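The handling room at Falton

Falton has packed household goods by hand at its Gollenley site for long enough that most of its routines were never written down. Staff learned them by standing next to someone who already knew. Over the past year the company has begun to record that knowledge so that part of the packing line can be automated, and it has asked the packers themselves to do the recording.

The programme, known internally as Flondenent, began in January with ten members of staff. Each spends part of the week in the handling room, repeating ordinary tasks with hand-held grippers: lifting, turning, setting down, starting again. The recordings are used to train the arms that will later work beside the line. By the end of the spring the group had completed 1805 usable recordings, covering 24 products from the current catalogue.

Baskets were among the first goods chosen. They are light and awkward, and a grip that suits one may crush the rim of the next. Experienced packers correct for this without thinking, and the programme depends on capturing such corrections.

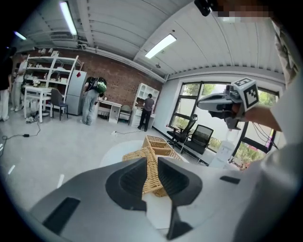
A wicker basket held upright between the fingers of a gripper, with a second gripper raised at right. Handling room, Gollenley.

Josefien Verstraete, who leads the programme, spent several years on the packing floor before moving to planning. "We had written instructions for the baskets," she says. "They ran to half a page, and they left out almost everything the packers do."

For those taking part, the change is felt first in the working day. Recording is slower than packing and carries no hourly target. Some welcome this. Others report that the repetition is tiring in its own way, and sessions have been shortened at their request.

The larger question is what follows. Falton employs more than 80 people at the site and has agreed with staff representatives that no post will be removed while the programme is running. Packers who complete the training will be offered a new grade, with responsibility for checking the arms and for taking over when an item is beyond them. The terms after that period — pay in particular — remain under discussion.

The Ghorbani building, across the yard, is being fitted out for the first two arms. Fragile goods will stay on the manual line for the time being.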